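The Second Life of the Office Kitchen

When I came to my first job in this country, I was told on Monday at nine where my desk was, and at five minutes past nine where the coffee was. The second explanation took longer. There was a shelf for clean cups, a shelf for cups which belong to people, and a drawer which I should not open because it was full of old batteries. I have forgotten the name of the man who explained it, but I still remember the drawer.

For many years I thought of the office kitchen as a small thing. It is where the water is. Then I began to visit workplaces for my articles, and I noticed that I could guess many things about a company before I had spoken with anyone who leads it. I only had to stand for ten minutes beside the sink.

Jana Nolte has planned kitchens for offices during most of her working life. She came to it from restaurants, and she told me that the two have almost nothing in common. In a restaurant, everyone knows whose job it is to wipe the counter. In an office it is the job of all, and therefore she draws the counter short.

"If you give people a long counter, they will put things on it," she said. "First a plant. Then a box of papers. In November it is the cookies that someone's aunt sent, and in spring the tin is still there."

Her firm, Lodus, keeps a list of complaints from its clients. She let me read it on the condition that I do not name the companies. There were 146 of them when I sat down with the folder, and I read them all in one afternoon with great pleasure. One person wanted a refrigerator with a lock. Another wanted the lock removed. A whole page was about the smell of fish, and one letter, very polite, asked if the sound of the dishwasher could be made "less sad."

The complaints about machines are short, but the complaints about other people are long. This surprised me at first. A broken kettle is a clear problem and someone will buy a new one. A colleague who puts the empty milk carton back into the refrigerator is a different matter, and people can write two pages about him without using his name. 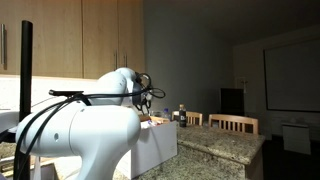 In older buildings the kitchen was often a room without a window, at the end of the corridor, next to the toilets. The architects put it there because the pipes were there. At Simenus, an accounting firm where I spent two mornings, this old kitchen still exists and it is still used, although a new one was built on the floor above with high stools and a view of the river. Hammad Chaudhry, who has worked in the firm for 33 years, goes down to the old one every day with his tea.

I asked him why he does not like the new one. He thought about it seriously.

"Up there I feel that I am having a break," he said. "Down here I am only making tea."

I believe I understand him. The new kitchens want something from us. They are built so that we meet each other and have ideas, and the chairs are chosen for this. It is pleasant, but it also makes a person a little watchful, like a guest in a house where the host looks often into the room. In the old kitchen there is one chair, and it does not match any other chair in the building. Mr. Chaudhry had it repaired with his own money.

Naa Nyarko takes the opposite side. She manages a small printing company, Pullar, and she moved the kitchen into the middle of the floor, where before there was a meeting room. The meeting room had a long table and a plant, and it was booked from morning until evening by people who did not want to meet. She took the door away first. Some weeks later she took the wall away also.

"They were angry with me until the soup," she said.

The soup is on Thursdays. It began when one of the printers, a man who lives alone and cannot cook a small portion, brought a pot of lentils from home. Now there is a paper on the refrigerator where people write their names for the coming weeks. Ms. Nyarko does not write hers, because her cooking was discussed openly after the first time and she has accepted the result. She buys the bread.

I ate there and the soup was carrot, with too much ginger, and people said so. A young woman from the bindery explained to me why the spoons are kept in a jar and not in the drawer. The reason went back to an argument that was older than her contract. She told it as if she had been present.

This is perhaps what I like most in these rooms. The rules of a company are printed and signed, and no one can repeat them. The rules of the kitchen are not printed, or they are printed on a yellowed sheet with a cartoon, and everyone knows them by heart. You learn them by making a mistake. I once used a blue sponge for a pan, in an office where blue was for cups, and I was corrected by three persons before lunch.

Before I left Lodus, I asked Jana Nolte what she would put in her own ideal kitchen, if the client did not interfere. I expected a special oven, or a certain stone for the counter. She wants a second sink. With one sink there is always somebody standing behind you, she said, and then you leave your cup and go.

Her own office has one sink. It had four cups in it when I washed mine.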